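# Comparison of Two Gripper Finger Profiles for Sorting Small Industrial Parts

Student project report, Automation Laboratory, Lornwood Technical College
Submitted Tuesday, July 28, 2020

## 1. Purpose

The project compared two finger profiles, the Nodarari flat pad and the Yang tapered pad, on a two-arm sorting station. The task was to pick mixed electrical and plumbing parts from a table and place them in plastic bins. Both profiles were run with the same controller settings and the same closing force.

## 2. Station and Method

Two arms share one worktable and may reach the pink and cyan bins. The test parts include a circuit breaker, a gate valve, a pipe fitting and a power supply unit, chosen for their different shapes. Starting positions were varied between runs by hand.
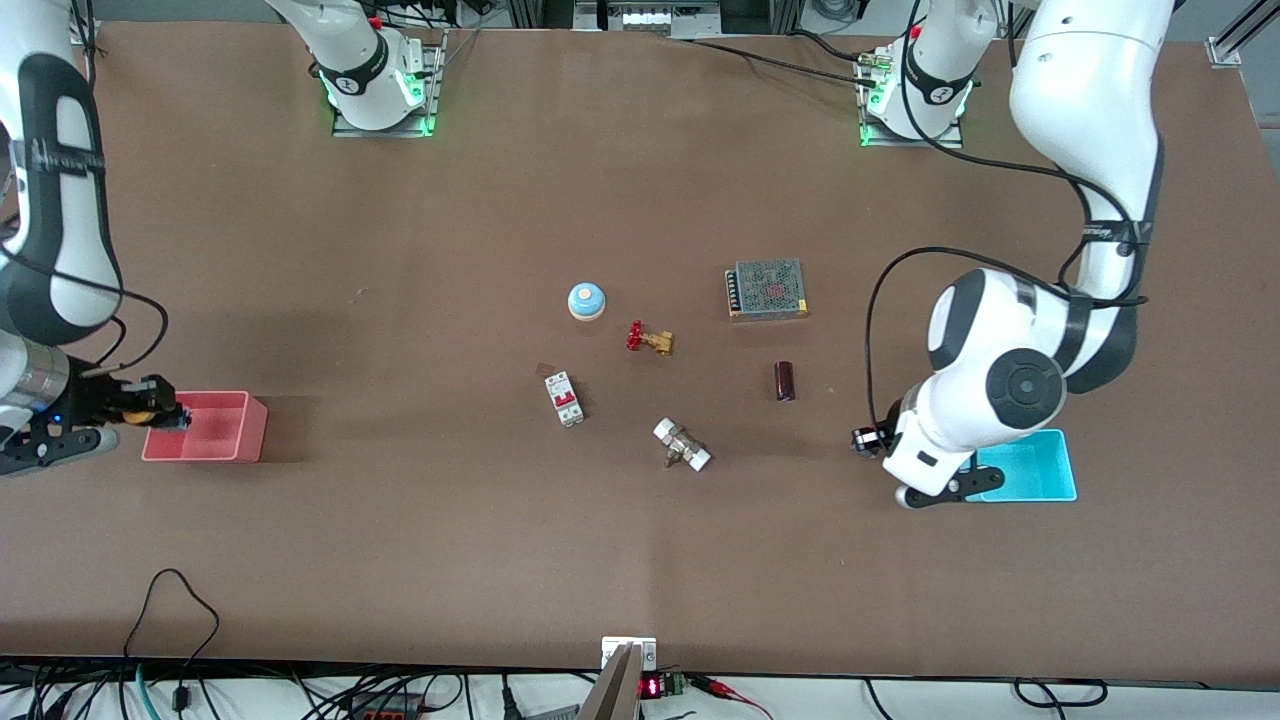 Was the closing force changed for heavier parts? The force stayed at one setting for every part, so that any difference in results could be assigned to the finger profile.

Each attempt was recorded as a success only if the part was released inside the bin. A part that slipped during transfer was recorded as a failure, even when it fell into the bin by chance.

## 3. Results

The team completed 274 attempts, of which 182 ended in success. Most failures took place at the moment of closing — few parts were lost during transfer. The flat pad performed better on box-shaped parts, and the tapered pad performed better where parts lay close together. 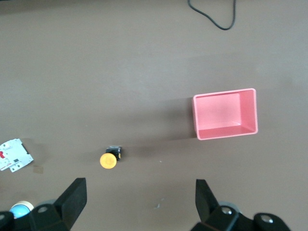
Approach angle had a greater effect on the outcome than the team had expected. The controller plans a straight descent and does not consider which faces of a part are parallel. A push button resting on its side, with its round yellow-orange cap next to a boxy black body, offers two very different surfaces to the fingers. Grasps on the body were more stable with both profiles, and the report recommends that grasp points be set for each part type.

## 4. Limitations

Only 4 closing speeds were tested, and finger wear was not measured. The controller log holds 3498 entries, and the entries for March were excluded after a change in calibration.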